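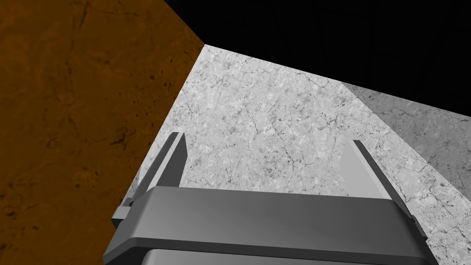 Simulator view, gripper open, nothing held, veined pale stone ahead.

Susley works - automation and staffing meeting
Monday, canteen, started 10 past because the day shift overran
Present: day shift, night shift (half), maintenance, office, union rep, one from Timuvton on the phone (bad line)

1. Last minutes
Agreed. One correction, the packing bench trial was two weeks and not three. Noted.

2. Where we are with Torvik
Still in simulation. Nothing bolted down on the floor yet and won't be before September. Office went through the runs so far: 2360 attempts in Pular, mostly reaching and placing, some driving between the benches. Day shift asked what counts as an attempt. Any run that starts, even if stopped early. Day shift said that number shouldn't go on the noticeboard without saying so. Agreed, office to reword.

Tight gaps came up again. Pickers know to turn sideways by the tall racks and they do it without thinking. Maintenance said the turning room on the plans was measured with the racks empty, and boxes always stick out. To be remeasured on a full day.

3. Jobs
Long item. No posts going this year, management position same as last time. Night shift wanted it in writing. Office said it will be in the letter with the September rota. Union rep: letter should name the posts, all 7 on the picking side, and say what happens to hours as well as posts. Somebody can keep a job and lose the overtime that made it worth having. Office to take that back.

Night shift also raised who does the lifting once Torvik takes the light stuff. Worry is people get left with only the heavy and awkward, all night, no easy hour in between. At the moment the light picks are the rest. Fair point, not in the plan at all. Maintenance suggested rotating through the screen desk. Support for this but only if desk time is paid at the same rate. 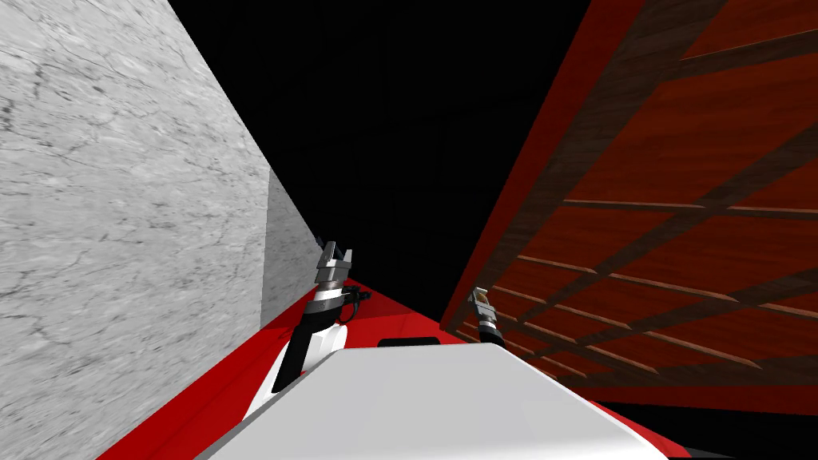

Rotation then, more on that. Office thought an hour on, an hour off. Day shift said an hour is too long to stare at a screen and too short to get stuck into anything else. No agreement. Try it both ways during the training weeks and ask people after.

Timuvton said they had started theirs with one person permanently at the desk and went off it, the rest of the shift stopped speaking up about faults becuase it was "the desk's job". Line dropped after this. Rang back, nothing new.

4. Training
Two sessions planned, both in working hours. Night shift not to come in on their day off for it - this was promised before and didn't happen. Everyone gets a go in Pular, including cleaners, who were left off the list. Cleaners are the ones on the floor when it would be charging. Office to add.

Written guide is almost 100 pages. Too long. Maintenance to pull out stopping it, restarting it and who to ring, and stick that on the wall.

5. Stop buttons
Maintenance wants them at both ends of each aisle. Office only costed one end. Staff side firm on both. Also agreed: no one gets a talking to for pressing one. To go in the letter.

6. Questions from the box

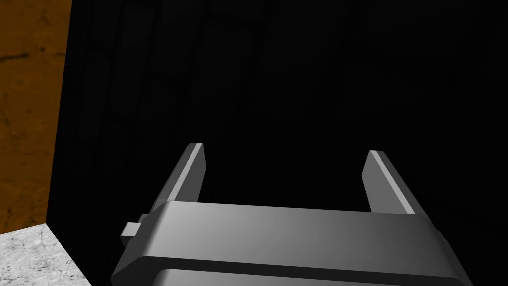 Will our pick rates be compared with the robot's?
Pick rates stay as they are and Torvik's figures are kept separately. Supervisors won't be given the two side by side. If that changes it comes to this meeting first.

Second question was about the canteen microwave, passed to office.

7. AOB
Lockers by door 2 still not moved. Radio on nights can stay on.
Actions: office - letter, noticeboard, cleaners on list, cost of extra buttons. Maintenance - remeasure, wall sheet. Union rep - wording on hours, to office befor next meeting.

Closed 11.25. Next one same place, start on time please.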